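The Back of the Spice Shelf

Old jars, dead paprika, and what a small-town grinder thinks you should do about it
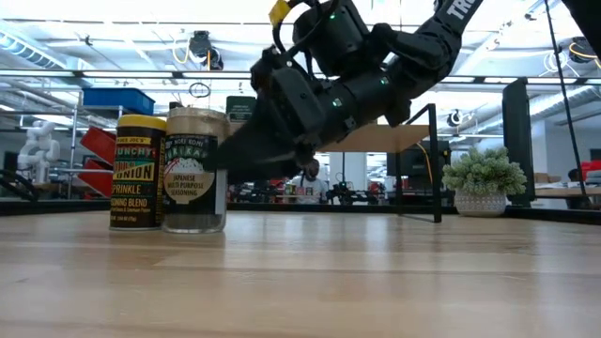 How old is your oregano?

Go look. I'll wait. Mine was older than my car, and I drive an old car. It had moved apartments with me twice, in the same box as the flashlight and the takeout menus, and at no point did I ask whether it still tasted like anything. It didn't. Tasted like the inside of a tea bag.

I started asking people. Friends, neighbors, the woman ahead of me in line at the pharmacy. Everybody has a jar. Cream of tartar, usually, or that pumpkin pie blend that comes out for one October afternoon and goes straight back. Cloves. So many cloves. You use four on a ham and then you own cloves for the rest of your life.

A morning at Gristimex

Gristimex is a spice grinder and packer on the edge of Fenell, two hours of flat road from anything else. Low building, gravel lot. You smell it before you see it – cumin first, then something sweeter that I never did pin down. I got there at 7:30 and my eyes were streaming by 7:40. Black pepper day. They warn visitors about black pepper day, just not until you're inside.

The business has 8 people on the floor and grinds to order, mostly for restaurants, butchers and a few grocery co-ops. Their catalog runs to 209 items, which sounds like a lot until you learn how many of those are chili. Whole spices come in, sit in the cool room, and go through the mill in small runs. The foreman's rule is that nothing ground stays in the building longer than 72 hours. After that it goes to the staff, and the staff, I'm told, are sick of it.

Why the hurry? Surface area, basically. A whole peppercorn is a sealed little package. Crack it and the good stuff starts leaving. Grind it fine and it leaves faster. Heat, light and air all help it along. So the powder in your cabinet began fading well before you met it, and then you put it over the stove, where it gets steamed every time you boil pasta.

I keep mine over the stove. Kept. I've moved them now.

What the date means

Not much, for safety purposes. Dried spices kept dry mostly don't go bad in the way milk goes bad. They go quiet. The date on the lid is the packer's guess at how long the flavor holds up, and packers guess differently. If there's mold or bugs or a damp clump that smells wrong, out it goes, no debate. Otherwise it's a question of whether it still does it's job.

The Gristimex test takes ten seconds. Tip a little into your palm, rub it with a thumb, smell. If you have to think about it, it's done. Color helps too. Paprika turns brick, then brown. Dried dill goes the color of hay. Turmeric lies, though – stays bright yellow long after the flavor has packed up.

Whole or ground

The serious cooks I talked to all said whole, and then most admitted to a jar of ground cinnamon. Fair. Have you tried grinding cinnamon at home? It sounds like gravel in a blender and you end up with splinters.

At Mathebula, a lunch counter downtown with a line out the door by noon, the kitchen toasts coriander and cumin whole every morning and grinds them while the onions go. The rest comes in ground, in small bags. No giant tubs. The big tub is cheaper per pound and then you're stuck with it, was the gist, shouted at me over a fryer.

I bought a cheap grinder after that. One for coffee, one for spices, do not mix them up. I mixed them up. Cumin coffee is a thing I've now had.

The swap

In Porow, the next town over, they do a spice swap at the library. Bring whole jars, leave with little paper envelopes. It started with somebody's surplus of star anise and grew. I went expecting tumbleweeds and couldn't get near the table. People wanted a spoonful of this, a spoonful of that. Nobody wants a full jar of mace. Everyone, apparently, wants a teaspoon of it.

That's the part that stuck with me. The jar is the wrong size for how most of us cook. We buy for one recipe and store for ten years. I left with fenugreek, sumac, some kind of smoked salt, and a half envelope of mace I have used exactly once, on potatoes. Good potatoes.

If you do one thing

Do the palm test tonight, whole shelf. Takes less time than a sitcom. Toss what's silent, or use double in a soup and call it even. Write the month you opened it on teh lid of whatever's left, in marker, big. Buy the next one small. Move the lot away from the stove.

And the cloves – I don't know. I still have the cloves. They passed the test, somehow, so they're back in the cabinet until the next ham.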